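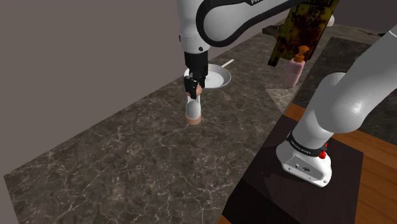 Disteo Lookup: Review

Posted 2020-10-21 by Flurina Moser

Disteo is a command-line and browser tool for looking up IP addresses. It returns the network owner, reverse DNS, a location estimate and blacklist status on one page. I used the paid plan through September to sort mail server logs, replacing a set of shell scripts and a Grendico subscription that had run out.

Setup

The command-line client is a single file. It needs an API key, which goes in a config file in the home directory. The key can also be passed as a flag, but then it ends up in shell history. Config files from the older Matei client are read without changes, apart from the timeout setting, which Disteo expects in seconds and Matei wrote in milliseconds. Mine was 300, so my first failed query hung for five minutes.

Location data

I ran 906 addresses from the logs through Disteo and Grendico. Country results matched except for 4 addresses, all in ranges that had recently changed hands. City results are weaker. Mobile carrier addresses tend to resolve to wherever the carrier has its gateway, and Disteo reports these with the same confidence as a fixed line. Grendico prints an accuracy radius next to the city. Disteo has the radius in its JSON output but leaves it off the web page.

Proxy detection

Known hosting ranges are flagged correctly. Residential proxies mostly are not. The flag is a plain yes or no with no source given, so it is hard to use for anything automatic. I log it and do not block on it.

Blacklist checks

This is the best part of the tool. Each list is queried live, and the return code is shown next to the list name. A list that times out is marked as a timeout -- Matei used to report those as clean. A full check took some 3 seconds per address on my line, longer on the first run of the day.

IPv6

Supported for lookups and reverse DNS. Blacklist checks on IPv6 work one address at a time only. Entering a /64 gives a syntax error.

Output

Text, CSV and JSON. The CSV does not quote network owner names, and some of those contain commas. Use JSON for scripts.

Price and limits

Billing is monthly. Cached results count against the quota the same as new ones, so remove duplicates from your list before a batch run. The free plan has no batch mode.

Compared with Bison

Bison is free and faster for plain reverse DNS. It has no blacklist checks and no location data. If all you need is host names, use Bison.

Verdict

Good for mail administrators. For location work I would stay with Grendico until the radius shows up on the web page. I have renewed Disteo for the blacklist checks and reported the CSV bug -- no reply so far.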